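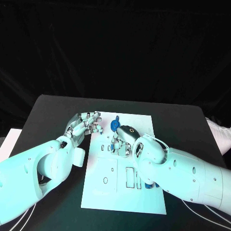

船体建造部 · 部门通讯

Plosthorpe船坞的二号船台又响起来了!上个月,我们给Lougher系列的首制船铺下了第一段龙骨,焊花一直亮到晚上七点多。停了两年多的船台重新派上用场,部门里好些老师傅那天不当班也赶了过来,站在围栏外面看(有人还把当年的旧工作帽翻了出来)。

先说说这条船。Lougher系列是内河与近岸两用的甲板驳船,一共4艘,船东是Arnik航运,主要拿来运砂石、钢卷和风电塔筒一类的大件。首制船总长100米,型宽21米,甲板按重载设计,尾部留了顶推连接座,可以和Arnik现有的推轮直接编组,不用再加过渡架。船东最看重的是吃水浅:Skollow河口枯水期水位低,以前的老驳船一到冬天就得减载,跑一趟只能装大半船,新船型把底部线型重新做过,空载和半载时进出河口都会从容不少。

分段是这样划的:全船分成20个分段,从船中往首尾两头推。第一个上船台的是中部双层底分段,翻身、吊运、落墩,一个上午做完,比计划提前了两个钟头。定位用的是新买的全站仪,测量班前前后后复测了三遍,数据都在公差里面,大家松了一口气,午饭都多打了一份红烧肉。接下来是两侧的舷侧分段,现在左舷那一段已经在平台上合拢,右舷的还差几道纵骨。

说到纵骨,得给下料车间鼓个掌。这一批球扁钢到货晚了,他们把切割顺序整个倒过来排,先切肋板和肘板,材料一到马上接上,后道几乎没有等料。套料图也改过一版,边角料能用的都用在了加强筋和工艺板上,废料堆比做上一批趸船的时候矮了一大截,看着就舒服!

船台本身也值得写几句。二号船台的滑道是去年秋天开始整修的,旧枕木全部拆换,混凝土梁有几处开裂的地方凿开重新浇过,卷扬机的钢丝绳也换了。最费工夫的是滑道末端水下那一段,潮水一天两次,潜水班只能赶平潮的时候下去,一次干不了多久就得上来,清淤加找平做了好几个星期。现在滑道坡度和原图纸对得上,下水方式还是横向下水,和以前一样。没见过横向下水的新同事可以期待一下,驳船侧着身子滑进水里,浪头能一直拍到对岸的石阶上,声音特别大,非常过瘾。

下水时间要看潮汐表。目前排的是九月的大潮,具体哪一天等潮位和风况再定,到时候会贴在食堂门口,也会发到各班组群里。观看的位置在舾装码头北侧,家属可以来,进厂需要提前登记,安全帽由门卫室发。小朋友请务必有大人牵着,码头边上的系缆桩和地锚很容易绊脚。

有几件跟大家工作有关的事:

二号船台东侧通道从现在起只走吊车和平板车,步行请绕油漆房后面那条路。路灯已经修好了,夜班也能放心走。

涂装班这个月开始试用新的低气味底漆,先用在压载舱。进舱作业仍然执行测氧测爆和双人监护,手续一样都没有少。试用以后觉得好不好喷、干得快不快,请写在班组记录本上,工艺组每周收一次。

焊接练习间每周四下午开放,CO2焊机和陶瓷衬垫都备好了,想考立焊和仰焊证的同事直接过去就行,不用报名。上一轮去练的几位这次都上了外板焊缝,片子拍出来漂亮极了。

工具房请大家翻翻自己的工具箱,有好几把磁力吊和一台角向磨光机借出去很久还没有登记归还。

最后讲一点后面的安排。首制船下水以后会拖到舾装码头装系泊设备、栏杆和电缆,第二艘的龙骨紧跟着就上船台,两条船会有一段时间同时在做,吊车会比较紧张,计划组正在排班表,各班组如果有固定要用吊车的时段,尽早报上来。第三艘的钢板已经订好,分批到Skollow货场,再用小驳转运进厂。Arnik那边的驻厂验船组搬进了办公楼一层靠河的那间,报验单以后直接送过去。

船台上重新有船,走在厂里感觉整个人都精神了!下一期我们会登分段合拢的进度表,还有涂装班试漆的结果。各班组有稿子请放在部门办公室门口的信箱里,手写的也收。

船体建造部通讯组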